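Storing Things So That Other People Can Find Them
A report on our shared storage project, by Kipchumba Kimaro

Introduction

I began this project in April with what I thought was a very small question, which was how a shared household ought to put its things away. There were 4 of us in the house on Wattimena Road, all with different habits, and I had grown rather fond of our cupboards by the end – even the one that sticks. My tutor group, which we called Clarirness for reasons that made sense at the time, asked me to look at two kinds of storage: closed plastic containers and open wire ones.

Closed containers

I started with the plastic food containers, partly because everybody at home had an opinion on them already. The white translucent kind lets some light through but keeps its contents vague, so you can tell that something is in there without being at all sure what. People in the house were happy to put food into these and much less happy to go looking for it again. A few still carried their little shop labels, and I will admit I never found the patience to peel them off.
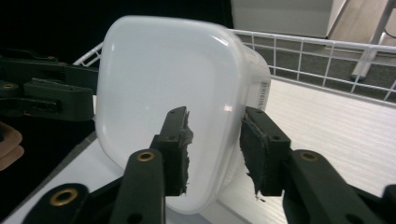 Should the label go on the lid or on the side?
The side worked better for us, as lids wander from one container to another and the label goes with them. On a high shelf you can't read the top of a lid anyway.

I wrote the labels by hand on masking tape, with the contents first and the date second. My housemates kept this up very well for two weeks and fairly well after that, and I was touched by how much trouble some of them took over their handwriting.

Open storage

Wire mesh was a different matter altogether. You can see through the sides, so a label is hardly needed, and air gets to whatever you keep in it. We tried mesh for onions, for tea towels and for the odds and ends that used to live in the Granetti drawer (named after an old biscuit tin, long gone). A solid top is a great help, as it gives you another surface to put things on, though it does mean you have to crouch to look inside.
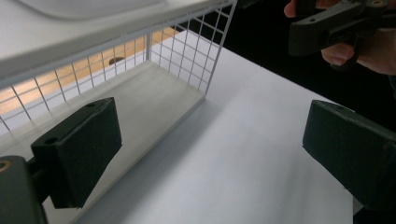 The onions did nicely, and so did the tea towels once we had agreed to fold them the same way. Small items were a nuisance. Pegs and batteries slipped through the gaps, and by Saturday I had moved them all into a lidded box.

What I would do differently

I would ask people where they already look for things before choosing any storage at all, and I would measure the shelves first.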